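Papiertragetasche Plakel, Kraftpapier braun, mit gedrehten Papierkordeln

Artikelnummer 368
Hersteller: Soltenley
Farbe: Naturbraun, unbedruckt
Griffe: Papierkordel, gedreht
Verpackungseinheit: 14 Stück
Lieferzeit: 3 Werktage

Wir führen die Plakel jetzt schon eine ganze Weile und greifen selbst ständig danach, im Laden wie zu Hause. Eine schlichte braune Tasche aus Kraftpapier, ohne Aufdruck, ohne Folie, ohne Sichtfenster – und trotzdem (oder gerade deshalb) freuen wir uns jedes Mal, wenn ein neuer Karton ankommt. Das Papier hat diesen trockenen, kräftigen Griff, es raschelt ordentlich beim Aufklappen, und wer mag, kann wunderbar darauf stempeln oder mit weißem Stift schreiben.

Die Tasche wird flach geliefert. Einmal mit der Hand hineinfahren, den Boden nach unten drücken, fertig. Beim ersten Mal sitzen die Falze noch stramm, danach geht es leichter. Für Bücher, Wolle, Brot, Geschenke oder den kleinen Einkauf zwischendurch ist sie uns die liebste Größe im Sortiment. Schwere Glasflaschen würden wir lieber in die Sullumer packen, die hat einen verstärkten Boden.

Ganz besonders mögen wir die Kordeln. Sie sind aus Papier gedreht und liegen gut in der Hand, auch wenn der Heimweg mal länger dauert. Und sie wandern mit der Tasche zusammen ins Altpapier, da muss man nichts abschneiden oder heraustrennen!
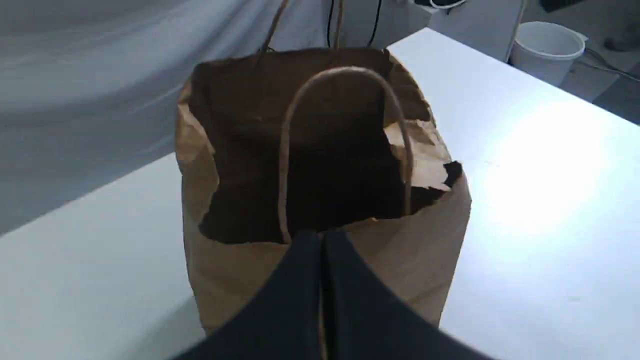
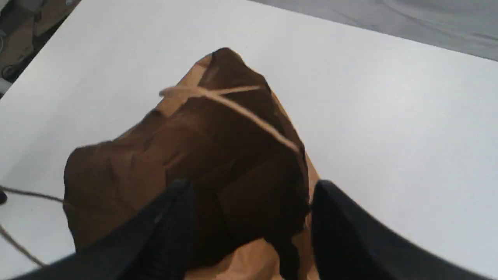

Braunes Papier, zerknittert: oben aufrecht stehend mit offener Seite nach oben, unten zusammengelegt und mit Schnur darüber.

Knitter machen dem Papier wenig aus, jedenfalls sehen wir das so. Eine Tasche, die ein paar Mal mit auf dem Markt war, bekommt weiche Kanten und lauter kleine Falten, und uns gefällt sie dann fast besser als neu. Wer es glatter möchte, streicht sie auf dem Tisch aus und legt über Nacht ein paar schwere Bücher darauf.

Hendrik Vandenberghe aus unserem Versand wickelt übrigens auch gern kleinere Sachen darin ein. Oberkante einschlagen, das Papier um den Inhalt herum zusammendrücken und Schnur darüber, gern auch über Kreuz. Das hält erstaunlich gut und sieht auf dem Gabentisch richtig hübsch aus. Passende Schnur in Naturbeige finden Sie bei uns unter Meijer, auf der Rolle zu 12 Metern.

Pflege und Lagerung
Trocken und liegend aufbewahren. Bei Regen bitte nicht zu lange draußen tragen, nasses Papier reißt am Griffansatz zuerst. Kleine Risse am oberen Rand lassen sich mit Papierklebeband von innen schließen.

Hinweis zur Farbe
Kraftpapier fällt von Charge zu Charge etwas unterschiedlich aus, mal heller, mal mit einem Stich ins Rötliche. Wenn Sie für eine Feier viele gleiche Taschen brauchen, bestellen Sie am besten alles auf einmal und schreiben es kurz ins Bemerkungsfeld, dann packen wir aus derselben Charge.

Dazu passt
Schnur Meijer, naturbeige
Papiertragetasche Sullumer, Boden verstärkt
Anhänger aus Kraftkarton, gelocht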